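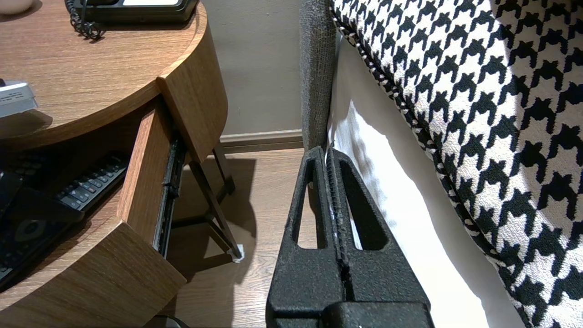

Fig. 2. Fingers closed beside the bed, nightstand drawer part open. View from the wrist camera.

Section 3. Fingers and wrist camera

Read this section before the arm goes near a bed, a drawer or anybody's good cushions. The steps apply to the Jorolau two-finger gripper on the Stesance mobile base, as set up for bedroom work.

3.1 Before you start

Park the base on a level floor and put the brakes on. Set the arm to Hold, then press the stop button on the column. Hold alone will keep the arm still until somebody leans on the tablet, and somebody always leans on the tablet.

You will need a 2 mm hex key, a soft brush, a lint-free cloth and better light than you think.

3.2 Cleaning the fingers

1. Release the stop button and choose Service > Open Fingers. Press the stop button again once they are fully open.
2. Look at the inner faces of both fingers. Lint settles in the ribs and shows up as white flecks against the black.
3. Brush along the ribs, from base to tip. Brushing across them moves the lint next door.
4. Wipe each finger, including the edges of the triangular cutouts. Use a dry cloth.
5. Check for splits at the corners of the cutouts. A split finger must be replaced, and so must its partner. Fingers are sold in pairs and wear like shoes.

CAUTION: Do not use solvent, furniture polish or the little wipes from the hotel bathroom. All three have been tried.

3.3 Changing the fingers

1. Undo the screw at the base of each finger and pull the finger straight out.
2. Push the new finger home until it clicks, then refit the screw. Finger tight plus a quarter turn is plenty.
3. Reset the cycle counter under Service > Wear. The warning comes on at 3000 cycles and gets steadily ruder.

3.4 Checking the camera view

1. Choose Service > Close Fingers and open the live view.
2. The fingers should rise from the lower centre of the picture, as in Fig. 2, with both tips in sight. If they lean to one side, loosen the camera collar, straighten it and tighten again.
3. Drive the arm slowly to the bedside pose. Keep the fingertips clear of the drawer front and of any piping on the cushions.
4. Hold the pose for 300 seconds. If the view drifts, go to Section 5 (Wrist joint).

NOTE: Bold patterns such as houndstooth can upset the depth reading. If the numbers jump about, turn the wrist until the pattern leaves the view and read them again.

3.5 Service record

Write down the finger batch, the counter reading and your name. "Done" does not count as a name. Queries about this section go to Maximiliano Zabala at Zalewska, who wrote it and will want the batch number first.

Last revised 04/11/2025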